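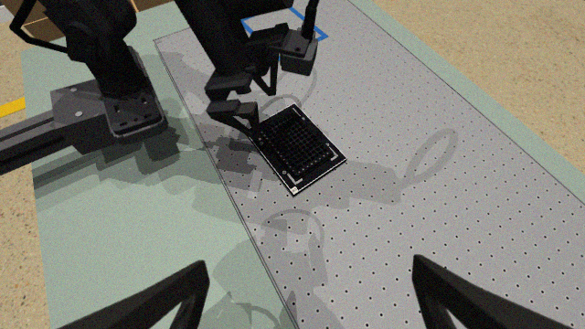

Gripper over the well plate, in the simulator.

Search this blog

I've had the Nastbridge bench kit on trial since June, mostly the simulator half of it. You get the arms, the perforated board and a stock well plate already set up as a scene, so there is very little to build before you can start on a task.

Setup took me over 2 hours, most of it licensing. The gripper controls are good. Small moves near the plate are easy to make and easy to undo. The manual is weak — Gemechu Hadgu at Wilano had to tell me where the rail settings were.

Shadows slow it down on my old laptop, so I turn them off for long runs. The trial has 10 days left and I'll probably pay for the basic plan.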